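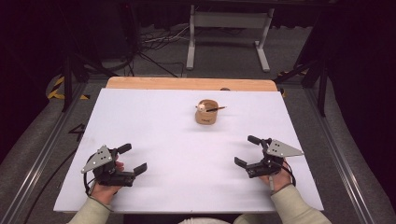
A workstation at Plendholm, with a hand-held gripper for each hand.

For most of its history, the packing department at Toltencombe employed people to fill orders. Since October, part of its staff has been employed to show machines how the job is done. At the firm's Plendholm site, operators spend a shift at a white-topped table, handling small goods with grippers in place of their fingers. The recordings go to the engineering group, which uses them to train the Reso packing arms.

Ataahua Donnelly, who supervises the program, notes that the work draws on old skills. "An experienced packer knows how to approach an awkward item," she said. "We ask them to do it slowly, and 200 times."

Small containers holding mixed items remain difficult for the arms. A rounded figurine and a long handle in the same opening call for different grips.

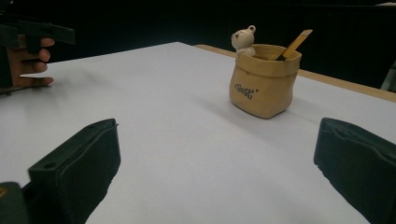

New duties, new questions

Operators in the program receive a higher pay grade and a break every 2 hours. The labor agreement – known on site as the Pichler terms – also guarantees them a post once recording ends. Of the 2,549 sessions logged so far, 600 have been set aside for repeat work. Some staff members have asked to return to the packing line, and those requests have been granted.
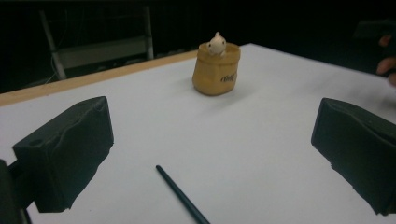 A small white figurine in its container, with a thin dark stick on the table nearby.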